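From: Giorgia Ferri
To: pilamgate-house
Subject: Re: Re: Quotes for refinishing the floors

Agata Pellegrini wrote:

> I have both quotes in hand now. Skandesance wants $2,592 for the hall,
> the stairs and the front room. Colombo wants $2,340 for the same
> three. Neither one includes moving furniture. Skandesance can start
> in October and Colombo says "after the holidays," which I read as
> January. Can people please say by Sunday which they prefer? Also, does
> anyone know what was put on the stairs last time? Both of them asked
> and I had no answer.
>
> Agata

Agata, thanks for getting these.

On the stairs, it was oil. Remo did them with me the summer before he moved to Siltport and I still have the can, with a dried inch in the bottom. The hall is a different story. That was varnished before any of us lived here, and it has been patched at least once near the coat hooks, where you can see the shiny square. If they are going to price the sanding they should know it's two different finishes. Colombo's man only looked at the hall when I let him in, so I would ask him whether his number holds for the stairs.

I prefer Skandesance, mostly for the date. The difference is $252, and by January we will have had boots and road salt on bare patches for two months.

The small room isn't in either quote and I think it should stay out. Pictures from in there:
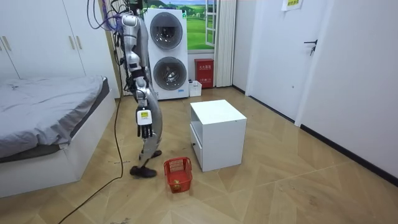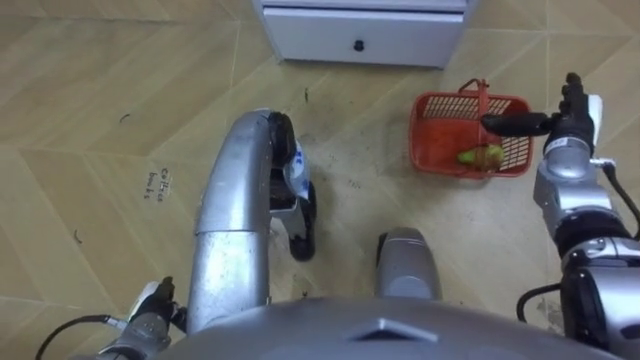
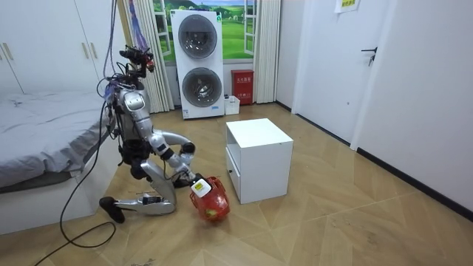
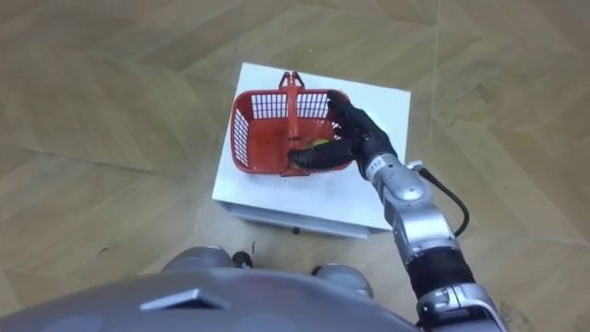

When Ada had the front room done at her old place, the dust got into everything, including a closed wardrobe. She says to tape the doors on both sides and to take the curtains down first. The crew will tell you their machine has a bag on it. Tape the doors anyway.

As for money, there is $900 in the repair fund after the gutter was paid. That leaves $1,692 to split if we go with Skandesance. I'd rather pay my part in two goes, half when we book and half when they finish, if that works for whoever is holding the checks. Syafiqah asked me on the stairs whether she owes a full share when she is only here until spring. I said I thought a half share was fair, but that was just me talking, so please say if you disagree.

Furniture: the bookcase in the hall has to be emptied before it can be moved. It is screwed to the wall at the top left. The piano can go in the kitchen if the table is folded down. We did that last time and it cleared the door frame, but the lid has to come off first.

I can be home for the first day of work but not the second. Someone else will need to let them in, before eight if they are anything like the gutter people.

Giorgia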